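News > Press Releases > Cars

Brukach opens orders for the Prudero wagon in February

February | By the Brukach press desk

Print this page | E-mail this page

I've been writing car announcements for Brukach for a good while now, and I don't usually get to say this one: we're building a wagon again! It's called the Prudero, it goes on order this February, and it's the car our dealers have been pestering me about every time I pick up the phone.

Let me get the basics out of the way. The Prudero shares its platform and engine with the Kotance hatchback, so if you've driven that you already know the steering and the gearbox. The wagon is longer behind the rear doors, and all of that extra length went to the cargo area. It seats five, with the rear bench folding flat from a lever by the tailgate (I asked for that lever, and I will be taking credit for it forever). 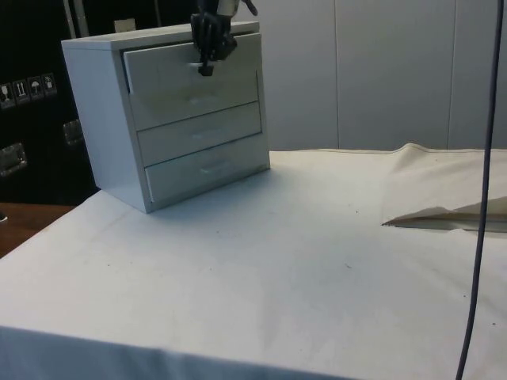 There are three trims. The entry car gets cloth seats, air conditioning and a plain radio with real knobs. The middle one adds heated front seats, a reversing camera and roof rails. The top version is called Đào, after the peach blossom, and it comes with a soft pink-bronze paint that I was very doubtful about until I saw it parked outside in the afternoon. Now I want one. You can have the Đào in gray or dark blue too if you'd like something quieter.

Every Prudero has a five-speed manual as standard, and the automatic is optional on the upper two. We kept the manual on purpose, as a lot of our Kotance owners told us they'd walk if we dropped it.

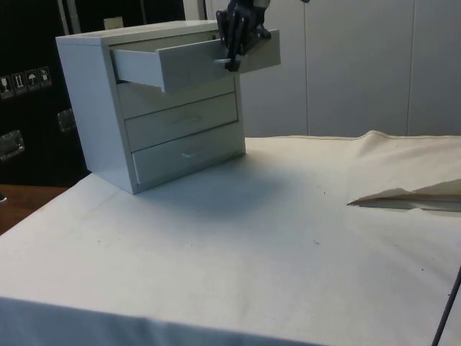 Wheels are 14-inch steel on the entry car, with alloys on the other two. I know, I know, small wheels look old-fashioned. They also ride beautifully on a bad road, and replacement tires won't ruin your month. Larger alloys are on the accessories list, along with a dog guard, rubber mats and a tow bar.

Prices will be with dealers when the order books open, and each showroom will have a car to sit in. Test drives start a little later, so please call ahead before making a long trip. If you already have a deposit down on a Kotance and would like to switch to the Prudero, your dealer can move it over without a fee, as long as your car hasn't gone into production.

Press cars can be booked through the Brukach press desk.

Print this page | E-mail this page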